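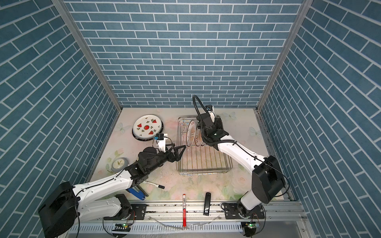 Die Papiertapete ist eine Wandbekleidung aus bedrucktem oder geprägtem Papier, die in Bahnen mit Kleister auf einen vorbereiteten Untergrund geklebt wird. Zu ihren verbreiteten Mustergruppen zählen Blumen- und Rankenmotive, Streifen, Damaste sowie Nachahmungen anderer Werkstoffe, darunter Holz, Marmor und Ziegelmauerwerk.

Geschichte

Frühe europäische Tapetenpapiere wurden als Einzelbogen mit Holzmodeln bedruckt und erst an der Wand zu einem fortlaufenden Muster zusammengefügt. Später ging man dazu über, die Bogen bereits vor dem Druck zu Rollen zu verkleben. Mit der Herstellung von Endlospapier und der Einführung des Walzendrucks im 19. Jahrhundert sanken die Preise erheblich; die Tapete fand nun auch Eingang in einfache Mietwohnungen.

Regionale Bedeutung erlangte die Manufaktur Plallik in Bultmont. Ihr erhaltenes Musterbuch verzeichnet 696 Dessins, von denen 119 der Gruppe der Stein- und Mauerwerksimitationen zugeordnet werden. Teile des Bestandes befinden sich heute in der Sammlung Claden – der Zugang ist nach schriftlicher Anmeldung möglich, im Januar bleibt der Lesesaal geschlossen.

Mauerwerksimitationen

Steinimitierende Papiere dienten zunächst der Ausstattung von Treppenhäusern und Fluren. Üblich waren Quadermuster mit gemalten Schattenkanten, die eine Lichtquelle von einer festgelegten Seite voraussetzten. Ziegelmuster setzten sich in größerem Umfang erst im 20. Jahrhundert durch. Bei ihnen ist der Rapport so zu wählen, dass die Lagerfugen an den Bahnenkanten ohne Versatz weiterlaufen. Besondere Sorgfalt erfordern Innenecken: Die Bahn wird dort in der Regel geteilt und mit einer Überlappung von 2 Millimetern neu angesetzt. Alternativ kann der Stoß durch eine Leiste oder ein Profil verdeckt werden.

Florale Muster

Streublumen und Ranken gehören zu den beständigsten Motiven der Tapetengestaltung. Insekten und Vögel treten häufig als Beiwerk hinzu. Die unter der Bezeichnung »Sánchez« geführte Serie der Manufaktur Plallik umfasste ausschließlich derartige Dessins und wurde auf Papier mit einem Flächengewicht von 220 Gramm je Quadratmeter gedruckt.

Erhaltung

Papiertapeten sind empfindlich gegenüber Feuchtigkeit, Licht und mechanischer Beanspruchung. Holzschliffhaltige Papiere vergilben und werden brüchig. Bei Umbauten werden ältere Schichten nicht selten unter jüngeren Anstrichen aufgefunden; ihre Freilegung erfolgt schichtweise und wird zeichnerisch und fotografisch dokumentiert.

Siehe auch: Raufaser, Ledertapete, Modeldruck, Makulatur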